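Subject: Re: [home-care list] Hanging small garments without stretching the neck

Hello everybody,

Thank you for the many replies to my first message. I answer below to the one about hangers, and then I write down the steps as we do them at home now, as two members asked for them.

> I still do not understand why you use hangers at all for drying.
> We fold everything over the bar of the rack and it dries by the
> next morning. With hangers the neck gets wide, and the small
> things slide off on one side. Also, where do you put the rack?
> In our flat there is only the living room, and it is already
> full in December. Please tell us the order in which you do
> things, because I think the order is my problem.

You are right about the neck. It was wide on all our T-shirts for the first year. The reason was that we pushed the hanger in from the top, through the collar, with the garment still heavy from the machine. After this I changed the way and the collars stay as they were.

About folding over the bar: it works well for towels and trousers. With shirts I get a line across the chest, and I do not like ironing. A shirt on a hanger I can move directly to the wardrobe, and this saves me one step.

About the place: our rack also stands in the living room, on the tile floor. We have the sofa there, the printer, the folding chair and all the boxes, so I know the problem very well. I leave a space between the rack and the wall so the air can pass. If the floor is tile you do not need to worry for some drops, but on wood I would put an old towel.

The order is like this:

1. Take the garments out of the machine soon after it stops. Shake each one two times, holding it at the shoulders.

2. Sort them before you hang anything. Thick things go to the ends of the rack and thin things to the middle. I made it the opposite way for a long time and the thick ones stayed damp until evening.

3. Put the hanger in from the bottom hem, not from the collar. Hold the cloth bunched in one hand and the hanger in the other, then bring the hanger up inside until the hook comes out at the neck. Thin plastic hangers are easier for this than the wide wooden ones.
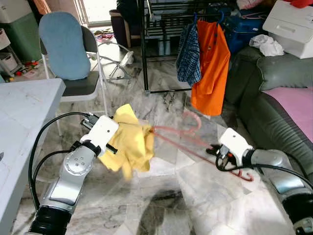 4. Close one button if it is a shirt, the top one or the second. Then pull the shoulders a little so that both sides have the same length.

5. Leave some space between the hangers. My rule is 4 fingers. If there is no more space, I prefer to wait with the rest.

6. Turn the garments after 5 hours, the back side to the front. In summer I skip this.

For the hangers I can say only what we have. I bought one packet from Bimer and one from Handlow. The Handlow ones are a little narrower at the shoulder and I use them for the small sizes. The Bimer ones broke at the hook, 7 of them until now, but they were cheap and maybe I bent them too much. I have no opinion about Fukonari, which another member recommended. If somebody has used them for more than one winter, please write.

One question from my side. The colored T-shirts get pale on the shoulders when the rack is near the bright door. Do you turn them inside out before hanging? I tried it with two of them and the seams dried faster, but I am not sure if the color is really better. Also I would like to know if softener makes the cloth slide more on plastic hangers. My sister thinks yes.

Sorry for the long message and for my English. I will read the answers in the evening, after 7.

With kind regards,
a member from the Unnithan building group

> > First message in this thread:
> > Does anybody hang children's sizes on normal hangers, or
> > is it better to buy the small ones?

Home-care list, message 327 | Contact the list owner | Copyright remains with the authors of the messages | Back to top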